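Stokix Folded Clothes

README, version 6

Stokix is a collection of 371 short takes of clothes being folded on a white table. There are 17 garments in it. Some of them fold well. The rest are hooded sweatshirts, or behave like them.

If you only want the files, get the folder called takes and the table called garments.csv, and skip down to Layout. If you want to know why garment 11 has its own column, read on.

What's in it

Each take covers one garment, from however it landed on the table to whatever we agreed to call folded. The garments fall into 5 types:

T-shirts
Pants
Towels (yes, we know)
Button shirts
Hooded sweatshirts

Towels aren't clothes. Eoin Tierney put them in during the first week to have something that worked, and by the time anyone objected they had row numbers.

Where the clothes came from

Mostly our own closets, plus a bag from the thrift store on Studville Road. Everything was washed once before it went in and has not been ironed, ever. Kathleen Ó Flaithearta asked for her gray cardigan back in May and got it, so there is a gap at garment 9. Please don't renumber to close it. Two scripts depend on the gap and one of them is mine.

Brand labels and care tags were left on. The size column is what the tag says, which in the case of the Barbieri shirt is a matter of faith.

What counts as folded

T-shirts: sleeves in, sides in, hem up to the collar. Any rectangle you could put in a drawer without shame.

Pants: one leg onto the other, then in half, then in half again if there's any patience left.

Button shirts: top button and third button done, face down, sleeves across the back. Bernadette Dunne wrote this rule and it is the only one nobody has argued with.

Hooded sweatshirts: lay it out flat. Hood down over the body, or flat above it, but pick one and write it in the hood column. Sleeves across. Bottom up. The hood will add a lump. The lump is allowed. We spent most of a Saturday trying to write a rule against the lump, and the lump won.

Garment 11

The camouflage hooded sweatshirt, in tan, olive and brown. It is the most photogenic thing in the set and the hardest to label. The pattern runs in long streaks, so a wrinkle looks like a streak and a streak looks like a wrinkle, and two people marking the same sleeve edge will put it in two different places with complete confidence. The body gives a nice straight hem. Past that you're on your own.

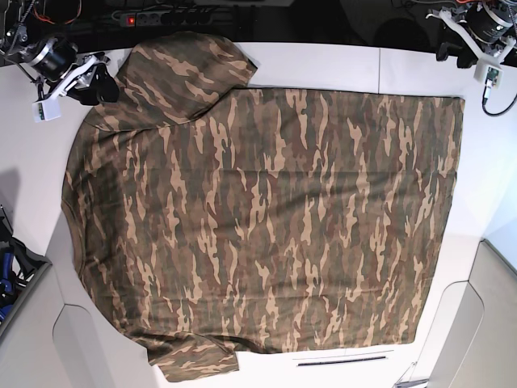
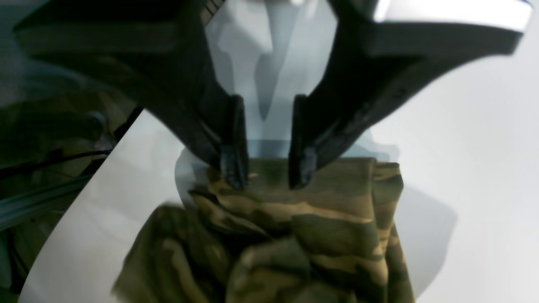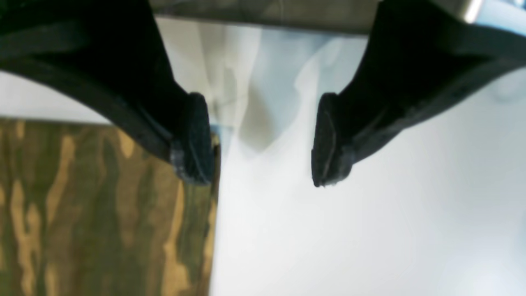

Saoirse Mac an tSaoi and I marked the outlines on garment 11 separately and then compared. We agreed on the hem. On the hood we have agreed to stay friends. The column called edge_doubt is hers: 0 means you could see it from across the room, 3 means she was guessing and wanted it on record.

Layout

takes/ one folder per take, named by garment number and take number
garments.csv type, main color, pattern, tag size, owner's initials
labels.csv outline, hood, sleeves_in, edge_doubt, end_state
notes.txt complaints, in order of arrival

end_state is one of: folded, folded_ish, heap. We did try dropping folded_ish. It took most of the sweatshirts with it.

Known problems

Black T-shirts are labeled "dark" in the older rows and "black" in the newer ones. Same shirts.

Sleeve left and right mean the wearer's left and right. In the towels, both are blank. In one towel they aren't, and Eimear Mulcahy would like whoever did that to come forward.

Inside-out garments are marked inside_out = 1 only if someone noticed.

Lint is not labeled.

Good for, bad for

Good for finding edges, hems and sleeves on soft things, and for comparing ways of folding. Bad for guessing sizes or telling cotton from a blend. Do not use it to settle a household dispute about how towels should be folded. Ours are in thirds, and we've had letters.

Using it

Free for teaching and research. Credit it as Stokix, Sturnorance, and say which version you used, as the sleeve rule changed between 4 and 5. Corrections are welcome as edits to labels.csv with a line in notes.txt. Anything about the hood on garment 11 goes to Saoirse.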